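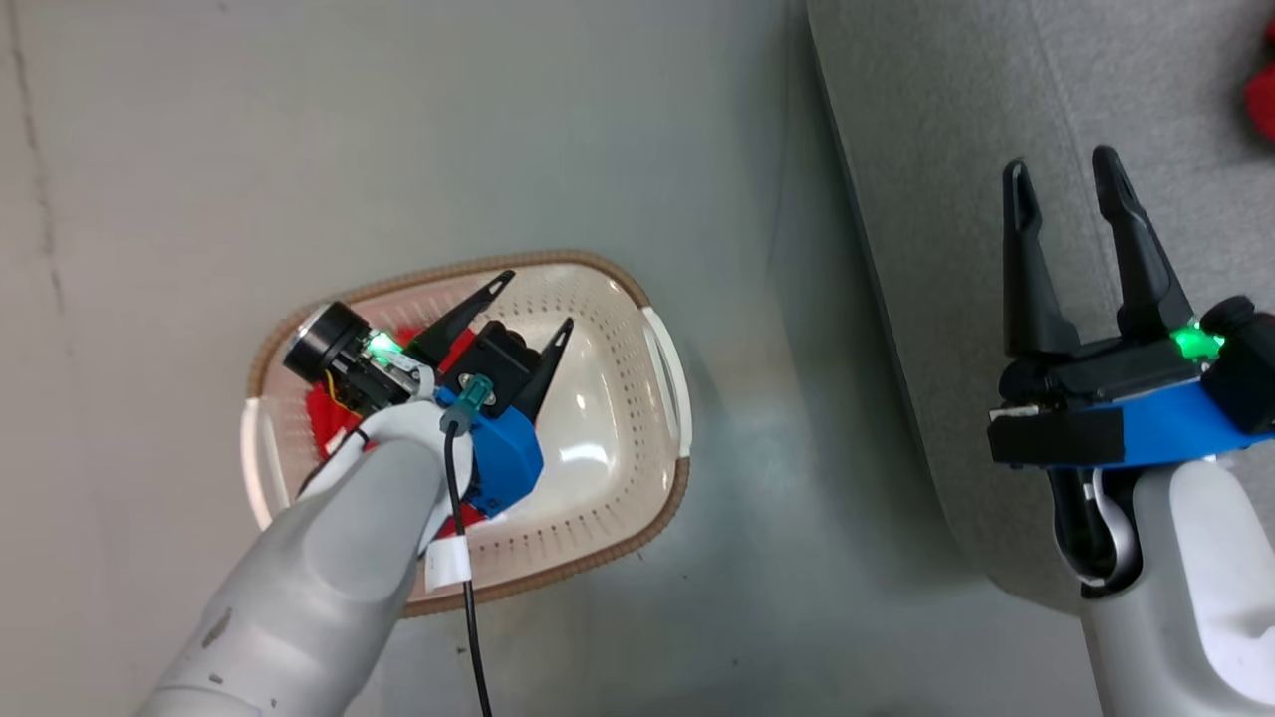
図4　樹脂製の籠。側面に小円孔が列をなし、縁は編み目状を呈する。両端に白色の把手が付く。

4．墓碑浮彫における籠形表現の分類と問題点

4.1　対象資料と記録の状態

本章では、ゼサッハ（Zesach）西墓域およびホリア（Hollia）周辺で採集された墓碑浮彫のうち、女性像の足元または傍らに籠形の器物を伴うものを扱う。前章で検討した櫛、鏡、紡錘等の持物と同じく、籠形表現も故人の属性を示す図像として早くから注目されてきたが、その形態に立ち入った分類は従来ほとんど試みられていない。旧来の目録では、上方に向かって開く容器は一律に「羊毛籠」と記載され、筒形の容器や蓋を伴う容器までが同じ項目に収められている例がある。

検討の基礎としたのは、スティットブリッジ（Stitbridge）所在の収蔵資料と、ハリデー（Halliday）写真資料の焼付写真およびガラス乾板である。後者は登録総数3,603件にのぼるが、同一の墓碑を異なる条件で撮影したもの、墓碑以外の建築部材を撮影したもの、撮影地の記載を欠くものを含む。このため、写真の登録件数をそのまま資料の点数とみなすことはできない。本研究では、銘文の改行位置、破断面の形状、枠帯の欠損箇所を照合し、同一資料と判断される写真を統合した。その結果、籠形表現の有無を判定しうる女性像墓碑のうち、籠形を確認できたものは26点を超える。

ただし、この数には現物の所在が不明で写真のみによって知られる資料が含まれている。写真のみの資料については、浮彫の深さ、工具痕、彩色の残存を判断の根拠に用いないこととした。とりわけ彩色については、乾板の感色性により赤色系の顔料が暗部と区別しがたく、陰影と彩色の取り違えが旧目録の記述にも及んでいる。現物を実見しえた資料に限り、斜光下での観察所見を付記した。

4.2　用語の整理

用語について若干の整理を行っておきたい。ギリシア語のカラトス（kalathos）は、口縁に向かって広がる籠を指し、羊毛を納める容器として女性の家内労働と結び付けて理解されることが多い。ラテン語圏ではこれに対応してカラトゥス（calathus）あるいはクァシルス（quasillus）の語が用いられる。他方、キステ（kiste）は一般に蓋を伴う筒形または箱形の容器を指し、化粧道具の収納から祭儀上の用途に至るまで、その意味の幅は広い。

しかしながら、古代の語彙と浮彫上の形態とを一対一に対応させることには慎重でなければならない。銘文中に容器の名称が記された墓碑は本資料群には認められず、図像に与えられる名称はいずれも近代の研究者による比定である。また、実用の籠は地域により、素材により、さらには製作者により形態が大きく異なる。胴部と縁部とで外観を異にする容器（図4）は今日の日用品にも見られるところであり、縁の編み目状の表現のみをもって器物全体の製作技法を推定することはできない。以下では古代語による呼称を見出しには用いず、形態に基づく類別名を使用する。

4.3　形態による分類

籠形表現は、器形の輪郭と蓋の有無とにより、開口類と有蓋類の2類に大別される。

開口類は、底部が狭く口縁が広い逆円錐台形の輪郭を示す。胴部の表現には精粗の差が著しく、斜格子の刻線によって編み目を表すもの、横方向の平行線のみを刻むもの、まったく線刻を施さないものがある。口縁には太い縄状の帯を巡らせる例が多く、この帯は胴部の編み目が省略された資料においても残される傾向が強い。工房の側では、輪郭と口縁帯さえ示せば籠として了解されると考えていたのであろう。内部に収められた物の表現は、口縁の上に丸い膨らみとして現れる。従来これは羊毛の塊と解されてきたが、ゼサッハ西墓域の資料の中には、膨らみの表面に小さな葉形を伴うものがあり、果実または花を表した可能性を排除できない。

有蓋類は、輪郭が筒形に近く、上面に扁平または低い円錐形の蓋を載せる。本資料群において有蓋類と判定したものは8点である。このうちホリア周辺の採集と伝えられる資料では、蓋の頂部に小突起があり、胴部の中ほどに帯状の区画が設けられる。区画の内部に刻線は認められず、金属帯を表したものか、革紐を表したものかは決しがたい。旧目録がこれらを開口類とともに「羊毛籠」としたのは、女性像の右足元という配置の共通性に引かれたためと思われる。配置の一致は図像上の役割の近さを示唆するものの、器物の同定そのものを保証するものではない。

なお、器形の判定に際しては、枠帯による制約を考慮する必要がある。女性像と枠帯との間隙が狭い墓碑では、籠形の外側の輪郭が枠に接して垂直に切り詰められ、本来は開口類に属すべき器形が筒形に見えることがある。この場合、像に近い側の輪郭を優先し、その傾斜が明瞭であるものを開口類に含めた。両側の輪郭がともに不明瞭な資料は分類を保留し、一覧表では類別欄を空欄としている。

4.4　配置と他の持物との関係

籠形は多くの場合、女性像の足元、地面を示す段の上に置かれる。座像を伴う墓碑では椅子の脚の脇に、立像の墓碑では裳裾の外側に配されるのが通例である。小像の侍女が籠を捧げ持つ構図も知られているが、その場合の籠は足元に置かれるものより小さく、線刻も簡略である。

紡錘および糸巻棒との共存関係は、開口類において顕著である。これらの道具はいずれも糸紡ぎにかかわるものであり、開口類の少なくとも一部を羊毛籠とする通説はこの点で支持される。有蓋類では紡錘の共存が確認されず、代わって鏡や小瓶が近接して表される。ゆえに有蓋類については、化粧具または装身具を納める容器とみる解釈がより蓋然性をもつ。もっとも、有蓋類の資料数は限られており、上半部を欠失した墓碑を含むため、失われた部分に紡錘が存在した可能性も残る。

墓碑の銘文との関係にも触れておく。夫または子が建立者として名を連ねる墓碑において、故人の勤勉を称える定型句と開口類の籠とが同時に現れる例がある。これを図像と文言の意識的な対応とみる見解は魅力的であるが、同じ定型句は籠を伴わない墓碑にも広く用いられている。既製の浮彫に後から銘文が刻まれた場合、両者の選択は異なる時点で、異なる者によってなされたことになる。西墓域には、銘文帯が浮彫の枠に対して著しく偏り、文字が枠帯に及ぶ資料があり、石工房に半製品の在庫が存在した状況をうかがわせる。

4.5　ホリア周辺資料の位置付け

ホリア周辺の資料は、採集地の記録に疑問を残すものが少なくない。ハリデー写真資料の台紙には鉛筆書きの地名が添えられているが、その一部は後に消され、別の地名に改められている。筆跡およびインクの差異から、訂正は複数の時期に行われたと考えられる。地名の訂正がある資料については、石材の肉眼的特徴と枠帯の断面形をあわせて検討し、訂正後の地名を支持しうる場合に限って地域別の集計に加えた。

枠帯の断面形をみると、ゼサッハ西墓域の墓碑では二段の平縁が主体であるのに対し、ホリア周辺では内側の縁を斜めに削り落とすものが目立つ。籠形の口縁帯にも類似の差が認められ、前者では撚りの方向を交互に変えた縄目、後者では一方向の斜線のみが刻まれる。器形の差異よりも、こうした細部の処理に工房の慣習が反映している可能性が高い。ただし石材は両地域で肉眼上区別しがたく、産地を論じるには岩石学的分析の結果を待たねばならない。

スティットブリッジの収蔵資料のうち、出所を欠く墓碑断片は、枠帯と縄目の特徴からホリア周辺の製品に近い。断片に残る籠形は開口類に属し、口縁上の膨らみは表面の剥落により細部を失っている。収蔵台帳には「羊毛籠を伴う女性像」とあるが、本稿の用語では内容物不明の開口類とすべきものである。台帳の記載は改めず、備考欄に類別名を追記する方法を採った。

4.6　分類上の留意点

以上の分類は輪郭と蓋の有無に依拠しており、摩滅の進んだ資料では適用に限界がある。蓋の低い有蓋類と、内容物を扁平に表した開口類とは、正面からの写真では判別できないことがある。実見した資料においても、上面の稜線が摩滅している場合には側面からの観察を要した。旧目録の写真図版のみに基づいて有蓋類とされた資料については、原則として判定を保留している。

また、本章の対象は女性像を伴う墓碑に限られ、祭壇や石棺に表された籠形は含まない。祭儀の場面に現れる籠は、蛇や果実を伴うなど別個の図像伝統に属するものであり、墓碑の籠と同じ基準で扱うことは適切でない。両者の輪郭上の類似については、次章において石棺端面の浮彫を検討する際に改めて取り上げる。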